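Acta de la reunión del club de lectura de Rurnby
Viernes, 29 de julio de 2022

1. Lectura del mes
Empezamos con la novela de los faros, ¡qué debate tan bueno! Hubo quien la terminó en dos noches y quien se atascó en el capítulo 8, pero todo el mundo quiere hablar del final otra vez. Son 497 páginas y se piden más.

2. Estantería de intercambio
Se acuerda guardar los libros de préstamo en el mueble de madera de dos puertas. Las novelas van en la balda de dentro.
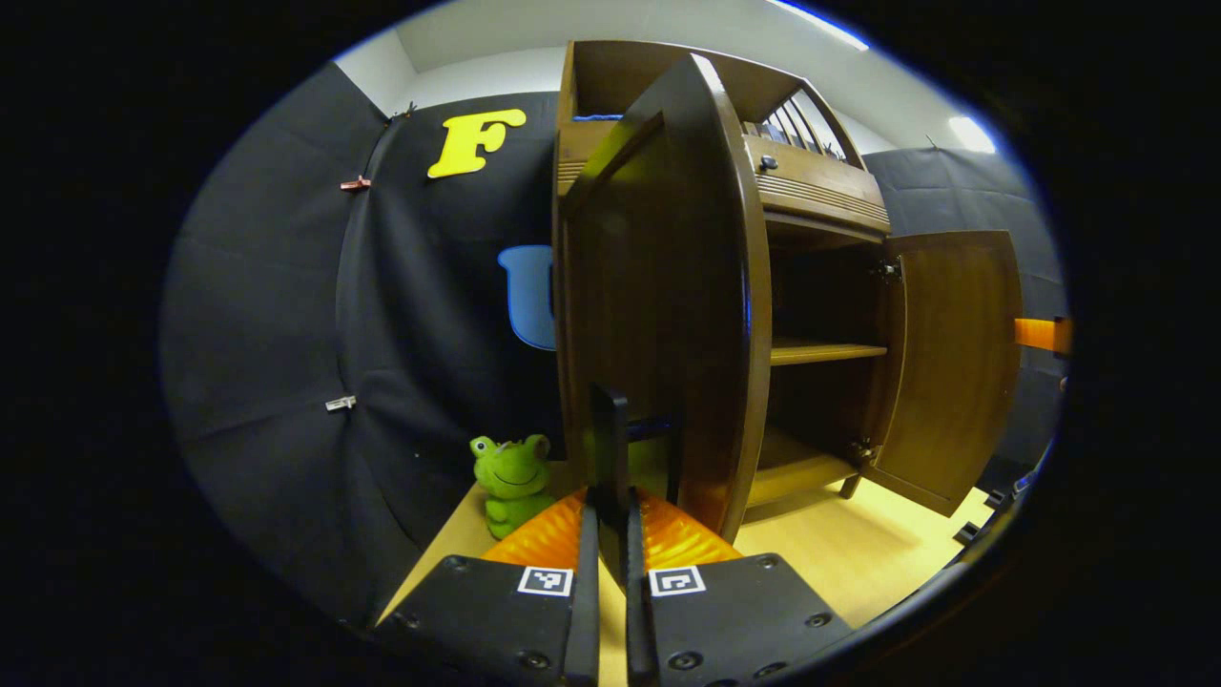
3. Próximos títulos
Salieron 16 propuestas, una barbaridad. Ganó por cuatro votos la antología de cuentos de la editorial Pliscombe, que da para leer en voz alta (¡por fin!). El ensayo sobre jardines queda para octubre.

4. Encuentro con Voltutton
El club de Voltutton acepta venir. Llevaremos preguntas escritas y cada grupo leerá un fragmento favorito. 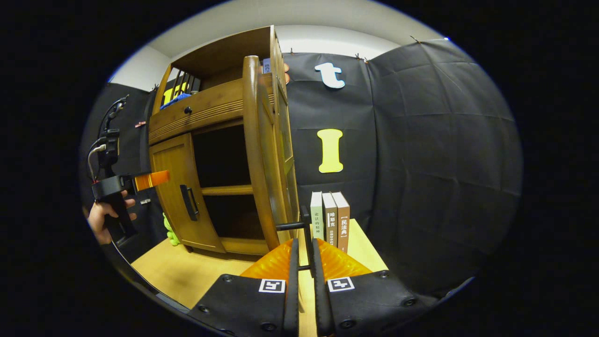
Falta cerrar la hora con ellos y decidir si la merienda se encarga en la cafetería Kudo o la traemos de casa. Gana de momento lo casero, con mucho entusiasmo por las empanadas.

5. Ruegos y preguntas
Se pide letra más grande en las fichas. Aprobado.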